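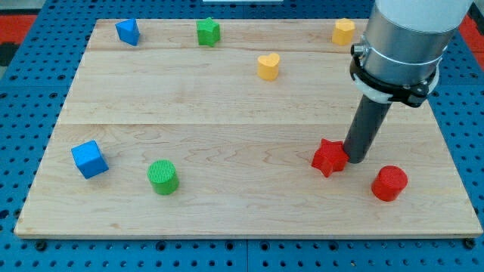 Station 2, blue table: maple-toned board with the printed block set, rod tool beside the red star.

Ladunwood Shared Workshop - Members' Forum
Section: Build Logs
Topic: Push arm on the blue table, request for comments

t_ochoa
Posted 4/25/21
Members are invited to comment on the push arm build before the work surface is fixed for the term. The arm carries a plain rod and no gripper. Blocks are moved by contact only, and the controller, which we are calling Dretura, chooses where the rod should touch next. The board is bolted down at the front corners. The target is 1,000 logged pushes by August. I would particularly welcome views on the board and on the block shapes.

rsafavi
Thank you for posting this. My concern is the board. It is assembled from planks, and one of the seams runs across the middle of the working area. Even a very small step at a joint will affect how a block slides. I would recommend a single sheet with a uniform finish before any pushes are logged.

p.amini
I do not agree with the previous member. A surface with some variation is closer to what the arm will meet in use. If the seams prove to be a problem, the log will show it - pushes that cross them can be filtered out afterward. Replacing the board now would also mean repeating the calibration.

rsafavi
The log will show it only if block positions are recorded finely enough. At present they are not. I maintain my recommendation.

Shafiq Biswas
On the shapes: the cylinders and the cube are reasonable. The stars are another matter. When the rod comes in against a point, the block tends to spin before it travels, and the heart has a similar fault at the notch. I propose that the first set of trials be limited to the cube and the cylinders.

t_ochoa
The stars were included on purpose, as spin is one of the behaviors we wish to record. I accept that they need not come first. The print files are in the Balier folder for anyone who wishes to make spares.

s_kermani
May I ask what clearance is set between the rod and the board? I scored a tabletop last year with a similar tool and would not wish to see it repeated.

t_ochoa
It is set at 2 mm in the program. I will check it with a feeler gauge and post the reading in this topic.

p.amini
Please record the rod diameter in the same post. The drawing says 9 mm and I do not believe it is current.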